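Bitness shed news: the wall board

I've had a few notes asking how the storage board project is getting on, so let me catch you all up before I forget half of it. If you missed the last issue, I've been trying to get small stuff off my bench and onto the wall, and I got a bit carried away (as usual!) and started designing one square board with a bunch of different holders built into it. Slots, sockets, pegs, a ramp, the works.

The first version was a disaster. I made every slot the same width, and then found out that hardly anything I own is the same width. Bijan Rostami very kindly mailed me his old sketches from the Corska workshop, and his big tip was to mix it up – clips in pairs on one side, boxy sockets in the corners, and leave yourself some flat space down low. I'd been cramming something into every inch, so that last bit hurt, but he was right.
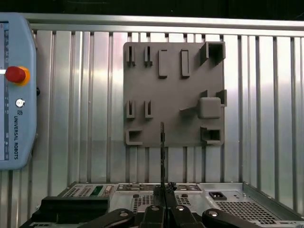
Gray was the color I settled on, after a long back and forth with myself about orange. It's easy on the eyes and it doesn't show dust the way my black shelf does. I like a matte finish too, because the lamp over my bench bounces off anything shiny and gives me a headache by dinnertime.

A few things I'd pass along if you want to try one. Keep the U-shaped clips open at the top so you can drop things in from above. Go easy on deep sockets, since tiny screws love to hide at the bottom of them and you'll be in there with tweezers. And check it's level before you tighten the last screw! I did mine twice.

Ramil Mangubat is making a version for the Prandgate tool library, where they have over 1000 items on loan and, by his own account, two working drawers. He wants wider sockets and no ramp. I'm fond of the ramp and have told him so – we'll see who wins.

I'm hoping to have drawings to share by June. Until then, if you've got a wall board of your own, send me your measurements and I'll print the best ones in the next issue.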